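Vistham Guest House – Room and Bedding Safety Checklist, with comments
Walked through by Hajar Tazi on Jul 15, 2019
Upstairs rooms and landing

Thanks to everyone who tidied ahead of me, it made for a very pleasant morning and I only tripped once (see item 3). I've put my comments under each line as usual, and please do come and find me if my wording is muddled.

1. Smoke alarms tested – OK
Both of them gave a good loud shriek. The one on the landing has been chirping on and off since May, so Cirilo Serrano has put in a fresh battery and will listen out for it over the next week or so.

2. Windows open and latch – OK, one to watch
The back window sticks a bit when the weather is damp. A rub of candle wax along the runner did the trick last year and I'd happily try that again before we call anyone in.

3. Floors clear, rugs flat – NEEDS ATTENTION
The hall runner has curled up at the stair end – that's the one that caught my slipper. It wants new grip tape, and the old tape peeled right off first so the new stuff has something to hold on to.

4. Heaters and clearances – OK
We ask for 70 cm between any heater and anything that can burn, curtains and bedspreads included. The Iwasaki panel heater cuts out nicely when tipped. Please don't dry socks on it, tempting as it is in July!

5. Power boards and cords – NEEDS ATTENTION
I found 2 boards plugged one into the other behind the Ivdale room desk. I've separated them and left a note. The bedside lamp cord is in lovely shape.

6. Hot water at the basin – OK
Took 20 seconds to come through, then held steady.

7. Bed frames, slats and mats – OK
I leaned on every corner and nothing wobbled or groaned. Run your palm along any woven mats when you change the bedding and feel for splinters, especially near the edges where people sit to pull their shoes on.

8. Clothes and bedding kept off the floor – OK
Things on the bed are fine by me, so long as sleeves and legs aren't trailing where somebody could catch a foot in the dark.

9. Exit path and torch – OK
The torch is on its hook and the Plikmont fire blanket is still sealed in its pouch. Spare batteries are in the top drawer.

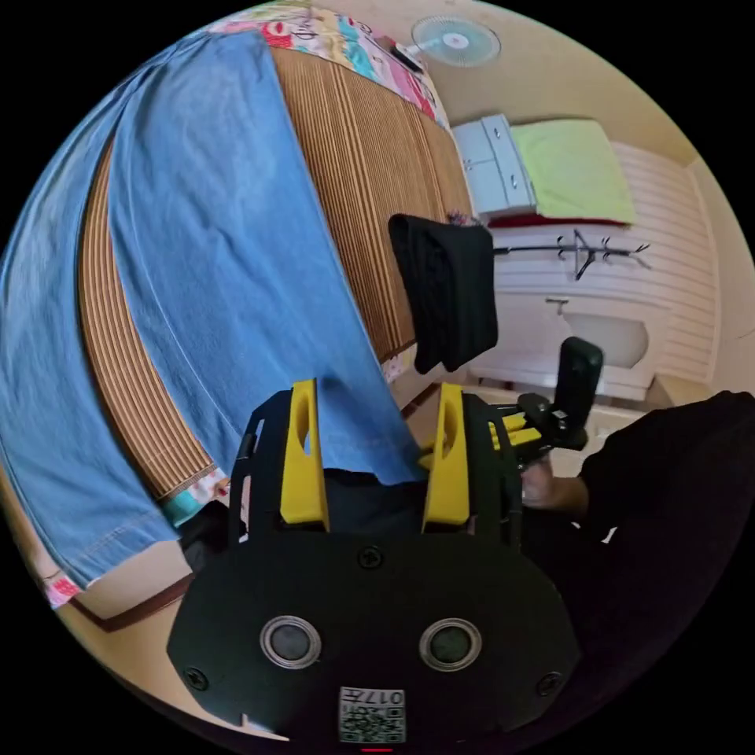
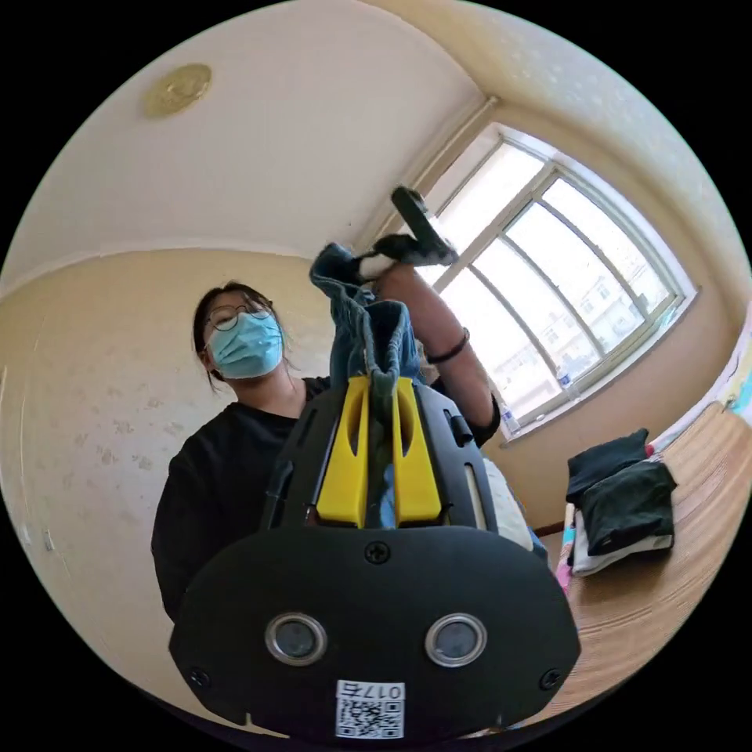
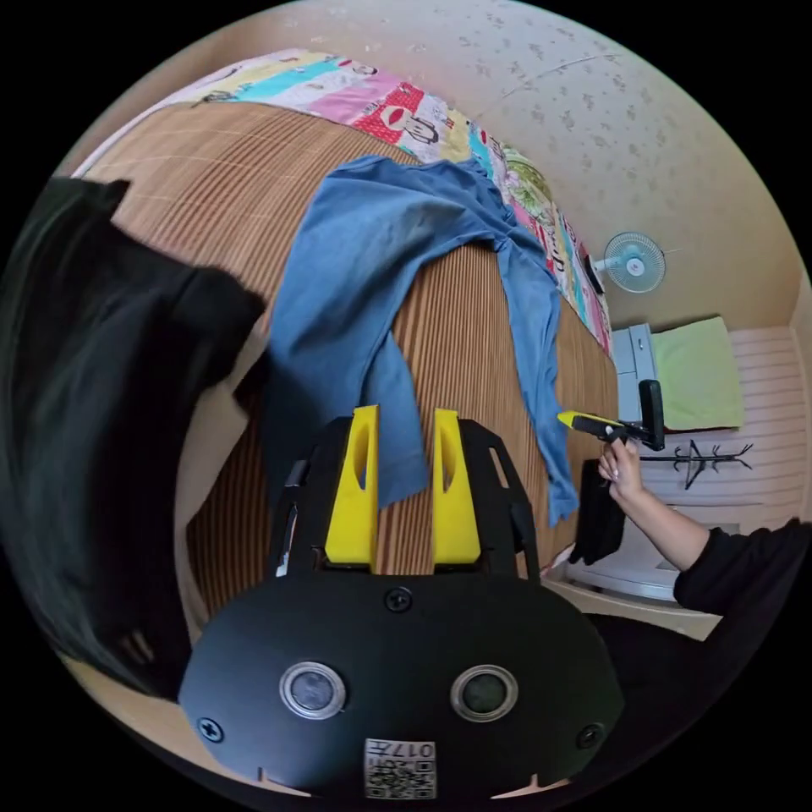
Items 7 and 8: jeans in the first photo, blue denim again in the second, and a blue long-sleeved shirt on the striped woven mat in the last.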